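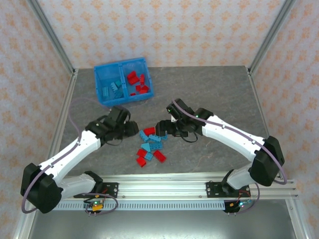
Veltia Two-Arm Sorting Station

Print this page | E-mail this page

Category: Research Equipment / Bench Systems / Manipulation

The Veltia station is a bench system for the study of two-arm sorting. It was developed at the Kastow laboratory under the direction of Erdal Şimşekoğlu and is supplied to universities and technical institutes for teaching and research.

Both arms are mounted on a single aluminum rail at the front of the work surface, and each carries a two-finger gripper. The shared rail fixes the distance between the arms, so that a policy trained on one station can be run on another after a short calibration. Side and back walls enclose the work surface and may be covered with patterned paper when a study calls for a varied background.

Standard task

The task supplied with the station is color sorting with toy bricks. Red and blue bricks are placed in a loose pile between the grippers, and a divided bin stands behind them. Blue bricks are to be placed in the left compartment and red bricks in the right. Bricks of different lengths are used, and they may lie flat, on edge or against one another.

Method

Control software is provided by the Prodatness package. An operator guides both arms through the task, and the recorded motions are used to train one policy for the pair. The policy receives the camera view and the joint positions and returns the next short sequence of movements for each arm. No brick is assigned to an arm in advance – the division of work is learned from the recordings.

Reported results

The reference policy was trained on 387 recorded runs. In the Kastow evaluation it was given 226 trials with new arrangements of the pile. Most failures occurred when 2 bricks were touching and the gripper closed on both. A second set of recordings, made in August by 6 operators, gave more attention to this case, and is included with the station.

Ordering

Stations are distributed by Oral. Delivery includes the arms, rail, enclosure, bin and bricks, together with the recordings and the trained policy. A computer is not included – minimum requirements are sent with each quotation.

© Veltia. All rights reserved. | Contact | Back to top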